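本网站使用 Cookie 以改善您的浏览体验。继续浏览即表示您同意我们使用 Cookie。[接受] [了解更多]

主题:Re: [仿真花小组] 玫瑰叶子到底留多少?还有花茎长短
日期:2018年6月10日

各位好!

看到Tamás Bozsik前天那封信,我高兴坏了,终于有人肯认真聊叶子了!我们这个列表聊花头聊得太多,聊花瓶也聊得不少,叶子总是被一句“随便配点绿的”带过去。我把他的原信引在下面,然后一段一段回。写得长,大家泡杯茶慢慢看。

> Tamás Bozsik 写道:
>
> 大家好,我入坑不久,中文也是边学边写,有错请包涵。我去年12月从Vida买了一批红玫瑰,想给我岳母的餐边柜做一瓶长期摆着的花。现在有几个问题卡住了:
>
> 1. 玫瑰枝下半截的叶子要不要全剪掉?我看有人说真花插水才要去叶,仿真花不插水,是不是可以全留着?
>
> 2. 花茎很长,我的瓶子是Stitow的那只直筒,不高。我应该剪短还是弯起来?剪了就回不去了,我很犹豫。
>
> 3. 两朵花长在同一根茎上的那种,两个花头老是挤在一起,像在吵架。怎么分开才自然?
>
> 4. 另外配的散叶子,插进去总是掉出来,或者转向,背面朝外。有没有办法?
>
> 我试了三个晚上,每次都觉得差不多了,第二天早上一看又不对。我太太说已经很好了,但是她说这话的时候没有看花。
>
> 谢谢大家!
> Tamás

Tamás你好,你的中文完全没问题,最后一句我读给家里人听,笑了好一会儿。下面说正事。

先说第一个问题,叶子。真花去叶是因为叶子泡在水里会烂,仿真花确实没有这层顾虑,可是我还是建议去掉一部分。瓶口以下那一截如果塞满叶子,花枝根本站不到你想要的位置,你往左推它往右弹,越弄越气。我的做法是:先把枝子贴在瓶子外面比一下,瓶口的位置用一小条纸胶带缠上做记号,记号以下的叶子取下来。注意我说的是取下来,先别动剪刀!很多仿真玫瑰的叶子是套在茎上的,捏住叶柄根部慢慢往下捋就能脱出来,收进小袋子里,以后补别的枝子正好用。只有和茎做成一体的那种才需要剪,剪的时候贴着茎,不要留小尖头,留了会勾住旁边的花。

瓶口以上的叶子我是舍不得去的。花头正下方那几片尤其要紧,没有它们,花就像一颗球插在棍子上。出厂的时候叶子都压在箱子里,拿出来是平的、贴着茎的,所以一定要一片一片打开。我的顺序是从花头往下走,第一片往外翻,第二片稍微往下垂,第三片扭一点点,让它露出侧面。千万别左右对称,一对称就假。
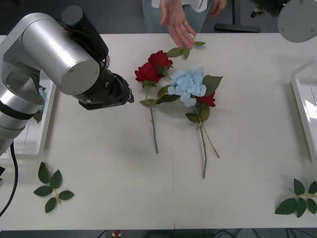 动手之前我最喜欢做的一步是平铺,就是把所有要用的枝子先放倒在桌上排一遍,根本不碰花瓶。这个习惯我是在Iscombe的一个周末花艺班学来的,当时觉得多此一举,现在不排一遍我反而不会插了。放倒以后,每根茎多长、花头落在哪个高度、哪边绿得多哪边空,一下子就清楚了,挪来挪去也不伤枝子。桌面最好是浅色的,像照片里的白桌子就很理想,深红的花瓣和绿叶在上面特别分明,花头底下那几片带锯齿的小叶朝哪边伸也看得清清楚楚。我自己家是一张深胡桃色的餐桌,暗红的花放上去糊成一团,所以我会先铺一条旧的白床单。散叶子也一起摆上去,先放在花的外围,觉得哪里太秃了再往里挪。排好了站起来,退后一步看,再坐下来改。我一般要改个四五遍,有时候改到最后又回到第一遍的样子,那也很开心,至少心里踏实了!

第二个问题,花茎长短。你犹豫是对的,我也剪坏过。我有一枝特别喜欢的,是在Randolen清仓的时候淘到的,兴冲冲回家咔嚓一剪,短了,放哪只瓶子都像站在坑里。从那以后我给自己定了规矩:先弯后剪。仿真花茎里面大多有铁丝,把下端往上折一个弯,像拐杖那样,放进瓶子里试,高度不对就拆开重折。这样放两三天,早上看,晚上看,吃饭的时候也看,确定了再剪。如果瓶子是不透明的,我甚至劝你干脆不剪,折起来的部分还能帮忙卡住瓶壁,花更稳。Stitow那只直筒我也有一只,瓶身不透,折着用完全看不出来。

真的要剪的话,别用厨房剪刀,也别用你剪真花的那把,铁丝会把刀口崩坏。五金店里普通的钢丝钳就行。剪之前把茎外面的塑料皮往花头方向推一推,剪完再推回来,能把铁丝头包住,不会刮花瓶子。戴上手套,护目镜有就戴,短的那一截铁丝有时候会飞出去,我在沙发底下找到过。

高度嘛,课本上说花高是瓶高的一倍半,我觉得拿来起步可以,不必死守。餐边柜如果靠墙,上面又挂了画,那就低一点,别挡着画。你岳母平时是坐着看这瓶花还是站着看?坐着看的话,花头要稍微往前探,不然她看到的全是花萼和叶子背面。

第三个问题,两个花头吵架,哈哈,这个形容我要记下来!一茎双花的那种,最忌讳两朵一样高、一样朝前。我喜欢让一朵在上,另一朵低一点偏到一边,两朵脸的方向错开,上面那朵看窗户,下面那朵看你。具体操作是捏住分叉的地方,一只手固定主茎,另一只手慢慢弯小枝,弯的是枝,不要去掰花头。花头和茎的接口是最脆弱的地方,掰两次就松了,松了就只能点胶。如果分叉太短,实在拉不开,就在两朵中间塞一片叶子,让叶尖从缝里探出来,立刻就和好了。

花瓣也可以稍微动一动。压扁的花瓣用挂烫机远远地喷一下蒸汽,隔着一臂的距离,喷完趁它软,用手指从里往外轻轻拨。先拿一枝最不心疼的试,材料不一样,有的一喷就精神,有的一喷就卷边。最外面那一圈我会往下翻一点点,像开了几天的样子。所有花都开得一样满,反倒不像真的。

第四个问题,散叶子转向。这个困扰了我很久!原因多半是叶枝太轻,瓶子里又太空。几个办法你可以挑着试:

一是在瓶底放一团揉皱的鸡网,就是园艺店那种六角铁丝网,叶枝穿过两层网眼就转不动了。我现在几乎每只瓶子都放。

二是把叶枝和玫瑰茎绑在一起,用绿色的花艺胶带,缠的时候边拉边缠,它拉开了才有黏性。绑的位置要低于瓶口。

三是倒干沙子或者小石子,瓶子重了也不怕猫。缺点是想改的时候要整瓶倒出来,所以这一步一定放到最后。

至于背面朝外,插进去之前先把叶面扭到对着自己的方向,然后再弯弧度。顺序反过来就老是差那么一点。

最后说说你“第二天早上又不对”这件事。我太懂了!晚上灯是黄的,红玫瑰在黄灯下面会显得暖而且亮,早上自然光一来,颜色沉下去,阴影的位置也变了,当然觉得不对。我建议你白天做,最好就在那只餐边柜上收尾,哪怕前面的平铺和修剪在别的桌子上完成。收尾时用手机拍一张黑白的,颜色去掉以后哪里太密、哪里有洞特别明显,比用眼睛看准多了。

还有灰尘。长期摆着的花,每周拿软毛刷扫一下花心,化妆刷就很好用,旧的、洗干净的都行。不要用湿布擦深红色的花瓣,有些会掉色,我有一块米色桌布就是这么牺牲的。

对了,列表里有没有人用过Vida的尤加利叶?我想配一瓶冬天的,灰绿配暗红,光是想想就手痒。叶子颜色是偏蓝还是偏黄,网页上实在看不出来,有实物的朋友麻烦在窗边看一眼告诉我。

Tamás,做好了一定发上来给我们看,没做好也发,大家一起挪叶子!

祝大家周日愉快!

--
您收到此邮件是因为您订阅了“仿真花小组”邮件列表。

订阅我们的每月通讯,第一时间收到新帖汇总。请输入您的电子邮箱 [订阅] 您可以随时退订。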